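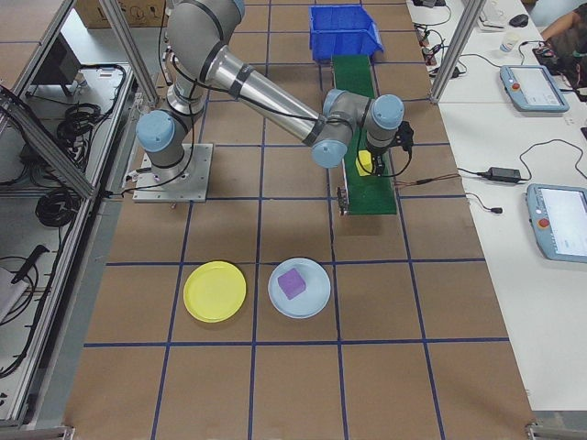 I've driven past the sign for the Brornham Lake Station probably every summer since I moved up here and never once turned in. It's a small brown sign, you're usually stuck behind a camper, and by the time you've read it you're past it. So when my sister-in-law forwarded me the notice for their fall open day I said yes before I'd even checked whether I was working. (I was. I swapped.)

We got there a bit before ten, which was good, because the parking is basically a mown strip along the access road and it fills up. If you go next time, bring boots. The path from the parking strip to the main building goes through a low spot, and my sneakers are still on the radiator as I write this.

Sign-in was a folding table with name stickers and a sheet where you picked your group. We ended up in the second group, led by Oriana Arancibia. She runs the water chemistry side of things and has the loudest outdoor voice I have ever heard on a person her size. It came in handy on the dock!

The dock first, then. Monura is a deep lake for around here, 99 feet at the deepest sounding, and it sits in a groove the ice left behind, long and skinny with steep sides. I always assumed the water was the same all the way down, just darker and colder. Nope. In summer the warm water floats on top like a lid and the cold water sits underneath, and the two hardly mix at all. Then in fall the top cools off, gets heavier, and one windy week the whole lake turns over. Oriana said you can sometimes smell it from the road, a sort of eggy whiff, and three people in our group went "OH, so that's what that is."

She let a couple of the kids lower the Secchi disk, a black and white plate on a marked rope. You let it down until you can't see it anymore and read off the depth. That's the whole instrument. People have been doing it on this dock for decades, and she said that for all the fancy sensors they have, the disk record is the thing other scientists write in and ask for. My nephew got to call out the number and has told everyone he's met since.

After that we walked around to see the buoy, or more exactly to look at it through a spotting scope, as it's moored way out in the middle. It has a string of thermometers hanging off it and sends readings back to shore. Somebody asked what happens in winter and the answer is they haul it out before the ice and put it in the boathouse, and every year there's an argument about which weekend. Last year they cut it too close and two of them had to break skim ice with an oar. Oriana told this one with a lot of feeling. I think she was one of the two.

Inside, the core room was my favorite and I could have stayed there all day. It's a walk-in cooler, so they only let in a handful of us at a time and they prop the door so you don't panic. Racks and racks of long tubes of mud. There are over 166 cores in there, from Monura and a bunch of smaller ponds up the valley, and each one is a stack of years with the oldest at the bottom. Amancay Durán had one split open on a tray for us to look at. I was expecting brown. It was brown, sure, but brown with stripes – pale ones from spring when the snowmelt brings the silt in, dark ones from the rest of the year when it's mostly dead algae settling down. He pointed out one fat pale band and asked us to guess. Someone said volcano. It was a dam letting go upstream, long before any of us were born, and you can put your finger right next to it.

He also showed us pollen on a screen hooked up to a microscope. Pine pollen looks like Mickey Mouse, I'm sorry, there's no other way to put it. By counting the different kinds layer by layer they can tell when the hillsides got cleared for sheep and when the trees came back. I asked how long it takes to count one slide and he said it depends how good the radio is. He'd done nine that week and said it like a man confessing something.

A word about the cooler: it is cold. I had a fleece and was fine for a while. My sister-in-law had a linen shirt and lasted one core.

Lunch was chili and cornbread in the boathouse, pay what you like, and I sat across from Glenys Oakley. If you live in Brornham you've probably met her. She has kept the ice book for the village for longer than I've been alive, and her mother kept it before that. The ice book is a stack of ledgers with the day the lake froze and the day it opened, plus whatever else seemed worth putting down. She had one along and let me page through it. Most entries are one line, things like "Shut last night, no wind" or "Open as far as the point, ducks back." One just said "Truck lost." I asked whose truck. She said she wasn't going to tell me that with his grandson standing by the cornbread.

The station typed the whole lot up a few years back and matched it against satellite pictures for the years where there are any. I liked this part a lot. Amra Grgić gave a short talk on it after lunch, in the room with the good projector. She had the same lake over and over, one image per spring, the white shrinking back from the inlet end first. In the satellite record the opening date is a bit fuzzy, as you only get a look when the thing flies over and the clouds stay out of the way. Glenys's book doesn't have that trouble. But the book only covers what you can see from the village, and the far arm, up toward Galier, can hang on to its ice well after the village end is open. So you need both. There was some back and forth between the two of them from across the room about one particular spring, and I don't think it got settled.

Somebody asked Amra whether the lake is in good shape. She didn't give a yes or no. The water's clear, she said, clearer than a lot of lakes this close to farms, but the warm lid is lasting longer into the fall than it used to, and the deep water is running short of oxygen by the end of it. The cold-water fish get squeezed in between. In July they had a bloom in the shallow bay by the campground for the first time, five days of green scum, and then the wind broke it up. They're watching that bay pretty closely now. She asked people to send in photos with the time on them if they see any green along the shore, and not to let dogs drink it.

Then it was free time and you could wander. The kids' corner had a tank with dyed blue cold water and red warm water and a divider you pull out, and I will admit I had two goes at it. The library is one room with a stove and a huge old depth chart of the lake on the wall, all done by hand with a lead line. The guy who made it was a surveyor named Ertürk, and his granddaughter Zerrin Ertürk was there to talk about it! She'd driven up that morning. She said he did the soundings from a rowboat over two summers, and her grandmother did the rowing and isn't mentioned on the chart anywhere. Zerrin has been after the station to add a label. As of the open day there's a label.

The modern sonar map hangs next to it, and apart from one hole near the inlet that he missed, the old one holds up really well. I stood there trying to find the spot where we swim. It's a lot deeper than I thought and I'm not sure I'm glad to know.

A few practical things, as I couldn't find any of this online before we went:

The open day is free and you don't need to book, but the boat ride is by sign-up and the list was full by the time we got to the table. Go there first thing.

Dogs are fine on the path but can't go in the buildings.

There's one restroom. Plan ahead.

The gift table takes cash only. I bought a print of the old chart and a tea towel with diatoms on it, and then had nothing left for the honey.

They also run evening talks over the winter in the library, with the stove going. The next one is October 29, 2026, at seven, with Amancay on how you get a mud core up through a hole in the ice without dropping it. I'm going, and I've got room for two in the car if anyone on our side of the ridge wants a lift. Leave me a comment or catch me at the feed store.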